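Jernura Teach Kit

Leader handle, wrist camera and recording software for two-finger grippers

Overview

The Jernura Teach Kit records demonstrations on a robot arm by hand guiding or by remote control. The operator performs the task, and the kit stores joint positions, gripper opening and wrist camera video against one clock. Recordings can be replayed on the same arm or exported for policy training.

The kit is built and calibrated at our Sikville shop. It ships with mounts for the Lamptey and Hamwood arms. Other arms need an adapter plate, quoted separately.

Teaching modes

Hand guiding. The arm runs in gravity compensation and the operator moves it by the wrist ring. A thumb switch on the ring opens and closes the fingers. Use this mode for short tasks with few changes of direction. Hands may pass through the camera view, so check the first recording before taking a full set.

Remote control. The operator holds the leader handle and the arm follows. Scaling is set in software at 1:1 or 1:2. The trigger is proportional – half travel gives half opening. Releasing the deadman bar stops the arm and closes the file.

Both modes write the same file format and can be mixed in one task set.

Specifications

Handle cable length: 2 m
Buffered recordings before export: 176
Start-up time from cold: 14 s
Episode limit per task set: 2000
Fingers: black, tapered, rounded tips
Export: joint log, gripper log, video, task label

Camera placement

The camera mounts at the wrist and looks out past the fingers. Set the tilt so that both fingertips stay in the lower part of the picture with the work surface beyond them. A plain light tabletop and a curtain behind it give good contrast with the fingers. Small marks on the table do not need to be cleaned off between episodes, but do not move the table once a set has been started.

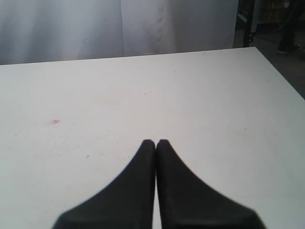
Before the first recording

1. Bolt the camera bracket to the wrist flange and connect the cable.
2. Run the finger calibration from fully open to fully closed.
3. Choose a start pose and save it. Each episode begins from this pose.
4. Enter a task label. Labels cannot be edited after export.
5. Record two trial episodes and replay them at reduced speed.

Ordering

State the arm model and controller version with the order. Spare fingers are sold in pairs. Kits ordered before 25th July ship with the earlier handle firmware – the update is a free download.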